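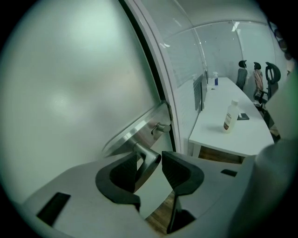 5 min read

I've been putting off writing about the Dewan draft stopper for months, mostly because it's hard to get excited about a tube of fabric that sits on the floor. But three people have asked me which one I ended up with, so fine, let's talk about drafts!

We moved into our place in Lodside in November, which was terrible timing. It's a converted office on the ground floor, so the rooms are huge and the light is great and the heating bill made me want to cry. The gap under the hall door was big enough that a pencil rolled right through it. I'd sit at my desk with a blanket over my knees and still feel a little river of cold air going over my feet.

First I tried a rolled-up towel, like everybody does. It works until you open the door, and then you have a towel in the hallway. Then I bought one of those stick-on rubber strips, and it dragged on the carpet and peeled off inside of a month (I think I rushed the cleaning part, so that one may be on me).

The Dewan is the double-sided kind. Two foam rolls inside one long cover, and the cover slides under the door so there's a roll on each side. When the door moves, the whole thing moves with it. You cut the foam to length with a bread knife, which makes a big mess, so do it outside if you can. I cut mine a hair too long the first time and it bunched up against the frame, and then I trimmed it and it sat flat.

So does it help? Yes, quite a lot. The river of cold air is gone. My desk is usable in the morning without the blanket, and the hall is quieter too, a nice surprise because our neighbor Debashish Jayasinghe practices the trombone. He's getting better, but still.

Now the gripes. The cover is a dark gray that shows every single piece of lint. It comes off for washing, but getting the foam back in is like stuffing a sleeping bag into a sock - plan on ten minutes and some bad language. And on thick carpet it creeps. My friend Tahsin Mondal has the same one over in Sincombe on a bathroom with deep pile, and he has to nudge it back with his foot every few days. On my flat office carpet it stays put.

I also tried the Dusaro, the cheaper one filled with beads. It's heavier and it looks nicer, but it only sits on one side and you have to kick it back every time you come in. I gave up on it after 4 days and it now lives along the bedroom windowsill, where it does a pretty good job.

If your doors are drafty and your floors are fairly flat, get the Dewan. If you've got shag carpet, I'd look at a brush strip that screws on, though I haven't tried one myself. I'm keeping mine on through the summer to see if it holds the cool air in the bedroom when the fan's going.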